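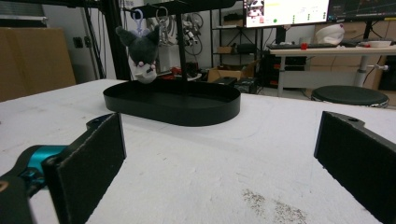

Keychain stand, seen from the hand-held gripper. The plush hangs just above the rim of the tray.

I spent an afternoon in April gathering examples for a learning system, and I came home less convinced than when I left. Milagros Salazar had invited me. She runs the collection side at Avcombe, and she has read enough of this blog to know I would be a difficult guest.

The pitch is easy to like. You don't program the robot. You hold a gripper in your own hand, do the chore yourself, and the camera on it records what the fingers see. Do that enough times, in enough places, and a model is supposed to pick up the skill. Their chore that day was keychains: take one off the bar, put one back on.

I recorded 104 takes. Milagros threw out 11, mostly because I had let the fingers close outside the camera's view or waited too long before starting. Fair enough. What bothered me was the ones she kept.

By take 60 I had a routine. I came in from the same side, at the same height, and squeezed at the same spot. I wasn't trying to be lazy, that's just what a hand does when you ask it to repeat itself. So what is in the data? I'd say a few dozen ways of picking up a plush cat-eared thing, followed by one way, over and over. Milagros says variety comes from having many people do it. Maybe. But the other person on the shift, Cyprian Sikora, learned by watching the same intro clip I did, and his grabs looked a lot like mine.

Then there is everything behind the stand. Shelves, boxes, two monitors, cables hanging by the wall. The people who sell this method call that kind of mess a strength, since real rooms are messy. I can see it if the mess changes. Mine stayed put for the whole session, and I'd like to know how much a model leans on a cardboard box that never moves.

I asked what success rate they were getting on a keychain the system had never seen. The answer was that the test was still being set up. I have heard that answer before – at Kavov, back when the chore was folding towels.

To be fair to Avcombe, they log who recorded what, and they let me look through my own takes and flag the bad ones. I flagged two. I could have flagged more, but my wrist hurt and I wanted coffee.

Milagros has promised to send me the numbers when the test is done. I'll post them here, whichever way they go.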